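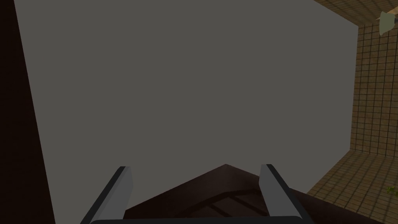 Regrouting is worth doing when the grout is cracked, soft or missing in more than a few places. If it is only stained, clean it first and see what you have. Color matters more than people expect. On small square tiles in brown and tan, a darker grout makes the grid stand out and hides dirt between washes, while a pale one will show every drip. Pick the color from a dried sample, not from the lid.

Tiles > Help > Grout FAQ

How much grout do I need?
Small tiles use far more than large ones. One tub of Surdu Fine covers 60 square feet of large floor tile. For small tiles, buy two.

Can I put new grout over old?
No. Rake out the old grout to at least half the depth of the tile. A thin skin on top will flake off.

Sanded or unsanded?
Unsanded for joints under an eighth of an inch. Sanded for anything wider.

How long before I can use the shower?
Leave it three days. Floors can take light foot traffic after one day.

Do I have to seal it?
Cement grout, yes, once a year in a shower. Epoxy grout does not need sealing.

Why did my grout dry patchy?
Usually too much water, either in the mix or on the sponge. Wring the sponge hard and change the bucket often.

What do I use in the corners?
Silicone caulk in a matching color. Grout cracks where a wall meets a floor.

Comments (2)

Ruth Tunstall
Does the three days still apply in a cold basement? Mine is still dark along one wall.

Mervyn Blackburn
Ruth, I gave mine a week with a fan going. The dark part dried last.

Contact Gristley Tile Supply | © 2025 Gristley | Back to top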